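# 两只夹爪，一块黑布

在Prerkport的车间里，双臂工作站已经连续用了几个月。换过控制器，换过线缆，桌面还是那张棕色的桌面。六月要定下来的是末端：继续用Rodari的平行夹爪，还是换成Titside的自适应夹爪。

两家的样品差不多同时到货。Rodari的结构简单，两根手指沿导轨平移，开合位置可以直接写进程序。Titside的手指带连杆，碰到东西以后会顺着外形弯过去，控制上多一层参数。价格有差距，不过采购那边给的意见是先看用起来怎样，再谈钱。

## 为什么拿布来试

硬的东西两只夹爪都抓得住。方块、瓶子、金属件，第一天上午就过完了，记录表上几乎看不出区别。有区别的是软料。

布没有固定的形状，边缘贴着桌面，厚度只有一点点。夹爪下去高了，抓空；低了，指尖顶在桌面上，手臂的力矩报警就会跳出来。抓起来以后还有第二个问题：两只手臂要同时拉住布的两侧，一边快一边慢，布就歪了。

测试项目定为四个动作：从桌面上捏起布边，双臂提起，对折，放平。每种夹爪各做700次，中途不换指垫。所用的布分薄棉布和加厚的垫布两种，颜色有深有浅，深色那种主要是给相机出难题的。

## Rodari：规矩，但是挑高度

Rodari的优点在于重复性。同一个程序跑一下午，指尖停的位置几乎没有变化。调试的人喜欢这一点，出了问题容易查，多半是示教点的问题，改掉就好。

它的麻烦在高度。薄棉布的边如果压得很平，指尖要贴到离桌面2毫米以内才有机会把布捏起来。桌面本身并不是绝对平的，左边和中间的读数就不一样，所以每个抓取点都得单独修正。头两天的时间大部分花在这上面。

后来的办法是先让一侧手指轻轻推布，推出一道褶，再去夹褶。动作多了一步，每个循环慢了一些，抓空的次数明显少了。厚垫布不需要这一步，直接夹就可以。

指垫的磨损也要说一句。Rodari原配的橡胶垫在做到后半程时开始发亮，薄布会打滑。换成纹路更深的垫子应该能解决，但按照约定中途不换，这部分失败就照实记在表里了。

## Titside：容忍度高，参数也多

换上Titside以后，第一个感觉是不用那么计较高度。手指碰到桌面会往里收，顺势把布边刮进来。修正抓取点的工作少了一大半，新的布料放上去，通常试几次就能用。

代价是不好预测。手指收进来多少，跟下压的速度有关，也跟布的软硬有关。同一个点抓十次，布在指间的位置会有几毫米的出入。单臂搬运无所谓，双臂对折的时候就看得出来，折线会偏。

控制参数有三组：闭合力、闭合速度、接触后的保持时间。手册里给的默认值是按硬质零件设的，用在布上力偏大，薄棉布上会留下压痕。把闭合力降下来以后，厚垫布又开始脱手。最后给两种布各存了一套参数，在程序里切换。

线缆是另一件小事。Titside的线偏硬，手腕转到大角度时会往回弹。重新绕过一次，在腕部多留了一段余量，之后没有再出现拉扯。

## 相机和控制器

两轮测试用的是同一套视觉，由Xavier的控制器负责跑识别，给出布的轮廓和四个角点。浅色布放在棕色桌面上，轮廓很清楚。深色布的边缘和夹爪的影子混在一起，夹爪本身又是黑色的，手臂一靠近，角点就开始跳。

处理的办法是把识别提前，在手臂进入之前拍一次，记下角点，下去的时候不再更新。这样做的前提是布不能动。推褶的动作会让布移位，所以用Rodari夹薄布时要拍两次，每次都要让手臂先退开。

光照调过一轮。顶灯太亮，桌面发白；关掉一半，深色布又看不清。最后用的是侧面补光，亮度调到中档，后面没有再改。

## 双臂配合

两只手臂的同步由控制器统一发指令，到位信号齐了才走下一步。刚开始用的等待时间偏长，循环里有相当一部分时间手臂停着不动。缩短到15毫秒以后，动作连贯了，也没有出现一边先拉的情况。

比较难的是两只夹爪离得近的时候。对折这一步，双手要在布的上方靠拢，腕部的外壳和线缆都占地方。程序里给两边各划了一块不能进入的区域，宁可绕远一点。线缆的弧度没有算进模型，靠人盯着，第一遍一律用低速走。

示教也是慢活。一个人拿着示教器看一侧，另一个人看另一侧，点位确定以后再合在一起跑。布的位置每次摆放都有偏差，示教点只能当作起点，后面靠角点来补。

![]() 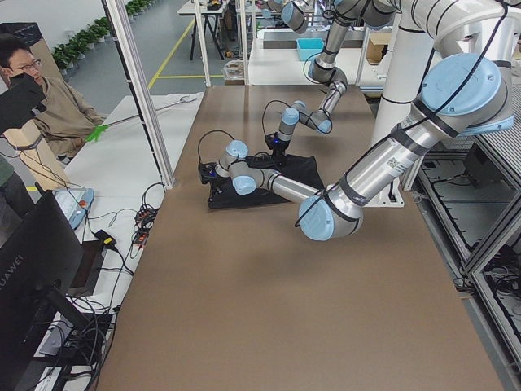
## 结果和选择

薄棉布上，Titside的抓取成功率更高，Rodari加上推褶之后能追到接近的水平。厚垫布上两者差别不大，Rodari的折线更直，放平以后边角对得更齐。

算上调试时间，情况又不一样。布料种类固定的话，Rodari前期多花几天，后面基本不用管。布料经常换，Titside省事得多。

Prerkport眼下的活以固定几种垫布为主，首批订单是2,000片，规格不变。车间因此先留Rodari，指垫换成深纹的型号，Titside的样品放在备用架上，等薄料的项目进来再装。两套参数和角点数据都已经存进Xavier的控制器，换装时可以直接调出来。

下一轮要测的是指垫寿命，用同一张桌子和同样的四个动作，指垫做到打滑为止。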